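The Jinel Letter, June
From the workbench: Can it make the bed yet?

In every issue a few readers write to us with the same question, and this spring it came more often than before. They want to know when a machine will do the laundry and make the bed. We are a small newsletter from Bitudville and we mostly cover shop-floor automation, so for a long time I answered that this is not our field. But the question is fair, and I have spent the last weeks reading and asking about it.

The short answer is no, not in a normal home. The longer answer is more interesting, and it begins with cloth.

A box has the same shape when you lift it. A shirt does not. When you take a shirt by the sleeve, you have one shape, and when you take it by the hem, you have another one, and both change again when you put it down. At the Mavromatis plant in Gromuvard, where they press and pack hotel linen, the machines have handled flat sheets for 15 years. The line does 614 pieces in an hour on a good morning. But a person still feeds the corners into the clamps, and another person takes away everything which is not a sheet. I asked the shift leader what happens if a pillowcase gets in by mistake. The answer was a long sigh.
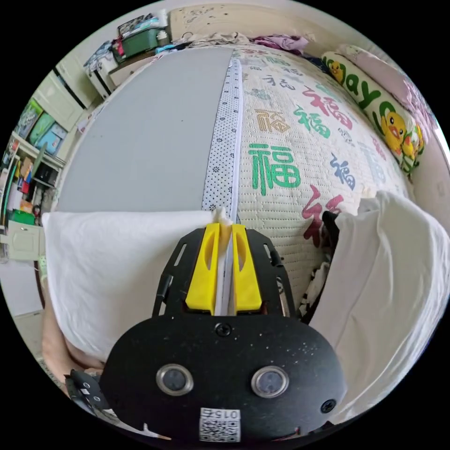 At home it is harder again. In the plant all the sheets are white and nothing else lies on the table. A bed in a real bedroom has a patterned cover, pillows of several sizes, some clothes from yesterday and perhaps a blanket that nobody folded. The machine must first decide what is bed and what is laundry. We do this without thinking, and I believe this is why we judge the machines so strictly.

Then comes the grip. Two stiff fingers can hold an edge of cloth very well, if they find the edge. Finding it is the problem. If they close too high, they hold only air. If they go too low, they take the shirt together with the cover under it, and the whole bed comes along. A human hand feels the difference between one layer and two, and most grippers do not. Some teams put sensors near the fingers, others try to learn the movement from people who do the task many times with the same kind of fingers. I find the second way more promising for cloth, because no one can write down the rules for a crumpled sweatshirt.

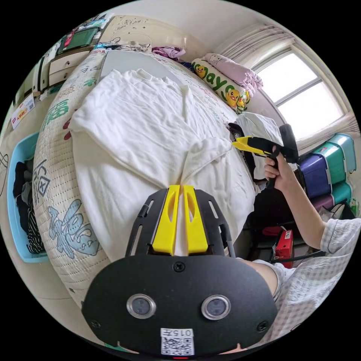
A white garment on the bed, with one corner held between the yellow fingers.

How far is it, then? I watched a trial at Jinel in which a two-armed machine folded hand towels, all of one size, from a pile. It did 16 towels before somebody had to help. I was impressed by this, I must say, although each towel took longer than I need for three. Shirts were not tried on that day. I asked about fitted sheets and they laughed in a friendly way, so I did not write down an answer.

A reader asked me if 200 good demonstrations would be enough for one shirt. From what I heard, it may be enough for that shirt, on that bed, in that light. Change the cover to one with a strong print and the success goes down. This is where the work is slow now, and it needs many different homes — untidy ones also.

For our readers in laundries and small hotels, my advice is modest. Do not wait for a folding robot before you replace an old press. Feeding and sorting will stay with your staff for some years, so a better table height and good light will give you more for the money. If a seller offers you a folding machine, bring your own bag of mixed linen to the demonstration, and ask that it is emptied on the table as it is.

In the next issue we look at dishwashers, the loading part. Several of you have already sent strong opinions about where the forks should go.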